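Ashok Dhillon
Laundry Desk, small notes from 13 April 2020

I want to write a little about towels. Many people asked me after my last thread, so I continue.

My aunt Shakuntala Sengar folded towels in a guest house for 21 years. Her first rule was: clear the table completely before you bring the towel. A cup or a phone on the table will spoil your fold.

Second rule — find the corner before you find the edge. When I take the edge first, I always finish with one side longer than the other.

A white table is good for this work. On our old brown one I could not see a dark hem in the evening.

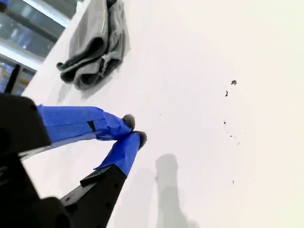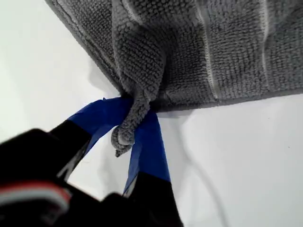

Zekier Household Club · Towels and Linen

The gray towel has a nubby surface and two pale stripes which go down to the hem. I like stripes near the side. I use them as a ruler: if they are parallel with my fold, the fold is straight.

The corner is the difficult part. When it is pinched and pulled, the cloth twists like a rope and the tip curls into a small hook. With my own towels I let go, make the corner flat with my palm and take it again with less cloth.

Somebody in the club asked if the fold in three is better than the fold in half. For a narrow shelf, yes. For a basket I do not see a difference.

Please do not iron this kind of towel. I did it once with a blue one from Dixit and the loops stayed flat for almost 7 washes — my aunt was not happy with me.

Our club list has 1,212 members now, thank you all for the kind letters. I read them slowly but I read them.

Next I will write about fitted sheets. I am still practicing, so please give me some days.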